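08/01/2025

Every year when the anniversary of the Huttunen mill explosion comes up I get a few emails from people who have found this blog by searching for it. Most are polite. Some are from students, a few are from relatives of people who worked there, and once in a while one comes from somebody who was on the same shift. I have put off writing the whole thing down for a long time, so I'm going to do it now and point people here in future.

I started at Huttunen straight out of school. It was a sawmill on the edge of Dostlow, a town of 3,236 people according to the sign on the highway, and if you lived there you either worked at the mill or you sold something to the people who did. My first job was sweeping under the headrig. By that December I had moved over to the planer building and was on nights.

There were 16 of us on that night. It was very cold and the big doors had been shut for days to keep the heat in. With the doors shut the dust hung in the air and settled on everything, the beams, the light fixtures, the tops of the pipes. We blew it down with air hoses at the end of a shift and then it settled again. We complained about it because it got in our eyes. I don't remember any of us talking about it as something that could burn.

I had gone out to the yard to see why the loader hadn't come back. It had stalled by the chip pile, 300 metres from the planer building, and the driver was trying to get it going again. I was standing beside it holding a flashlight when the first bang came. It wasn't very loud. I thought a stack of lumber had gone over. The second one came right after, and I felt that one in my chest and ended up sitting in the snow.

When I looked back the roof was off the planer building. There was a lot of light and then a lot of smoke, and the lights across the rest of the yard went out. The driver ran toward it and so did I. We got as far as the lunchroom wall. Four people were coming out of the side door and we walked them to the road. I went back once more and couldn't get near it.
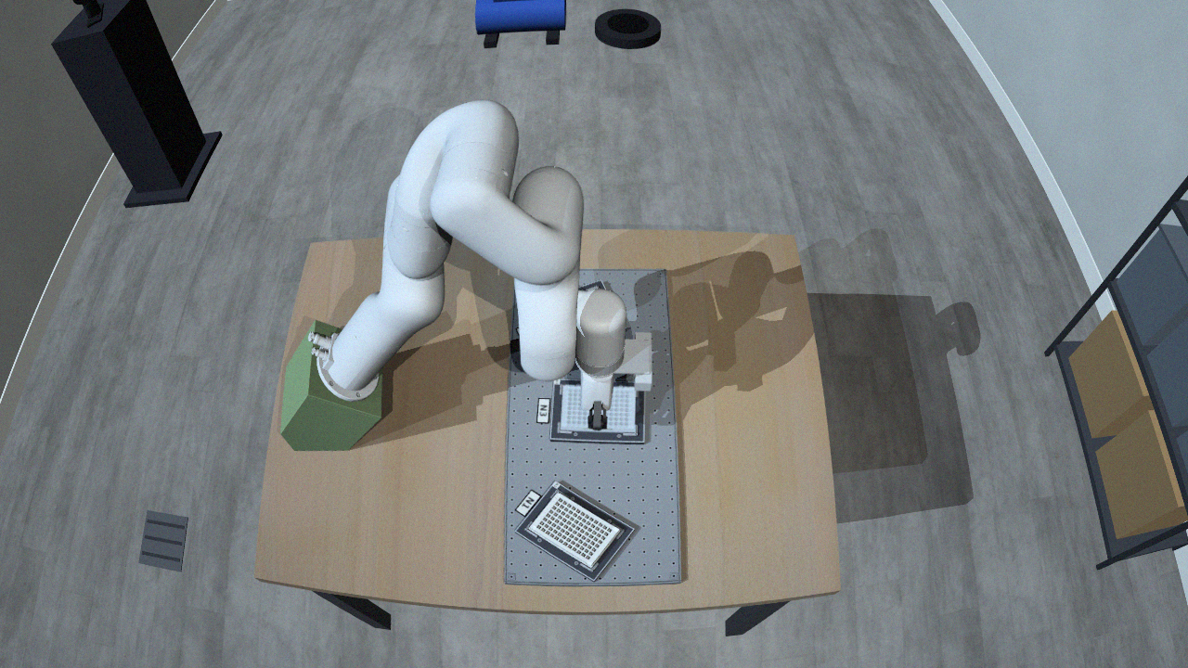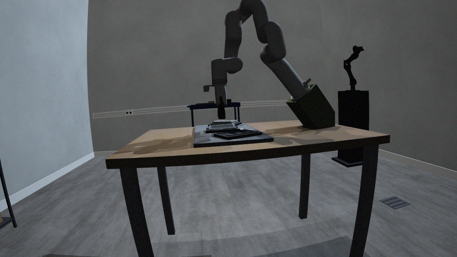 Did we know straight away how many had been killed?
It took until the next afternoon, when the last of the crew was found and the families had been told. Three people died. I won't put their names here, as two of the families have asked for privacy over the years.

I was in the community hall for most of that first night. People brought blankets and coffee. My father came in, looked at me, and sat down beside me without taking his coat off. We didn't say much. I had lost my hearing on the left side and it took a couple of weeks to come back, and it never came back completely.

The inquiry was held at the Idov courthouse, a long drive in winter. I gave evidence for one morning. I was asked about the cleaning schedule, the doors, and whether I had been given any training on dust. I answered as best I could. The finding was that a small flash fire near a conveyor motor had knocked dust down from the rafters, and the dust was what went up the second time. I hadn't understood that until I heard it read out. I had been trying to work out for months how there could have been two bangs.

The mill was not rebuilt. The company moved what it could save to its site at Jarkudden and offered jobs to anyone willing to move. I went for one season and didn't last. I was fine in the yard but I couldn't stay inside the building once the machines were running. I went back to school and trained as a bookkeeper, and I have done that ever since.

I still get jumpy in cold weather. I check the tops of door frames for dust in other people's houses, and my wife has stopped mentioning it. I saw a counsellor for a while, much later than I should have, and it helped with the sleeping.

There is a stone at the old mill gate now with a bench next to it. The road in isn't plowed past the bridge, so if you are going in winter, park at the church and walk.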